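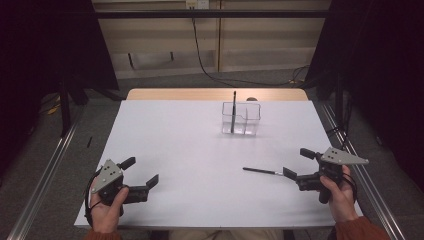

From: Femi Wike
To: paintbox list
Subject: Re: Keeping brushes off the table

Hello all, and hello Pushpa, thank you for starting this one! I have been meaning to write about brush storage since February and now you have done the hard part for me.

Pushpa Uniyal wrote:
> I've taken over the small table at the back for my watercolours and I
> love it, but by the end of an evening there are brushes everywhere. I
> stand them in a jam jar and it tips over the moment I reach for
> anything. What does everyone else use? Also, is it worth covering the
> table? It's a nice bit of wood and I don't want to spoil it, but I
> can't stand working on crinkly plastic.

Jar first. I gave up on jars years ago. What I like now is a clear plastic box with a divider in it, the sort sold for desk bits and pieces. It has a flat bottom and straight sides, so it stays put when you knock it with your sleeve, and being clear it lets you see which brush is which right down to the end of the handle. Handles down, hairs up, always. I keep rounds on one side of the divider and flats on the other, and pens go wherever there's a gap. Put it at the far side of the table in the middle. I had mine at my elbow for ages and swept it on to the carpet twice in one evening, which is a horrible noise.

Mine is a Skalletti, the short one. The tall one is lovely for long-handled oil brushes but little brushes sink right down in it and you end up fishing about with two fingers. Shakuntala Bisht swears by the Arboleda rack with the holes, and I can see why, it looks splendid, but it takes up so much room!

I do also let myself have one brush lying down, the one I'm working with. Lay it on the slant, handle towards your painting hand, and you can pick it up without looking. Everything else goes back in the box as soon as I've finished with it (well, nearly everything).

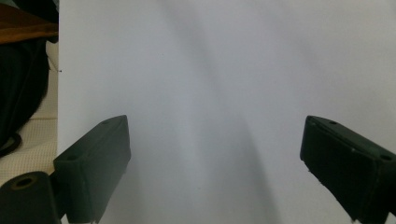
Now covering the table, and yes, yes, do it. Go for plain white. I used an old patterned oilcloth for years and could never judge a pale wash next to it, because the yellow in the pattern got into everything. With white underneath you see your colours properly, and you spot a stray drip before your cuff does. It wants to be smooth and lie dead flat. If it has come off a roll, leave it overnight the wrong way up with some heavy books on it and the curl mostly goes. I leave a narrow strip of bare wood showing at the back of mine so that I can get my fingers under the cover and lift it off.

Zelleo do a wipeable one by the metre that doesn't crinkle at all. Hemant Rathore has the same stuff on his and it has outlasted two tables. Don't scrub it with anything gritty, though. I did, once, and the dull patch has picked up paint ever since.

Two odds and ends while I'm here. If your floor is grey or dark, a dark pen vanishes on it completely, so have a look round your feet before you push the chair back. And for watercolour brushes, rinse, shape the tip with your fingers, and lay them flat until they are properly dry before they go upright in the box. Water running down into the ferrule is what loosens the hairs. I lost my best size 4 that way and I still miss it.

Urho Halonen asked me off list what I do about brushes that have gone splayed. A dab of hand soap worked into the hairs, pinched to a point, left for a couple of days, rinsed out. It brought back a Stomanlow round I had given up on, and it's now my favourite for leaves and grasses. Do try it before you throw anything away!

Pushpa, tell us what you settle on, and if you find a box with three compartments let me know where, I'd have one tomorrow.

Femi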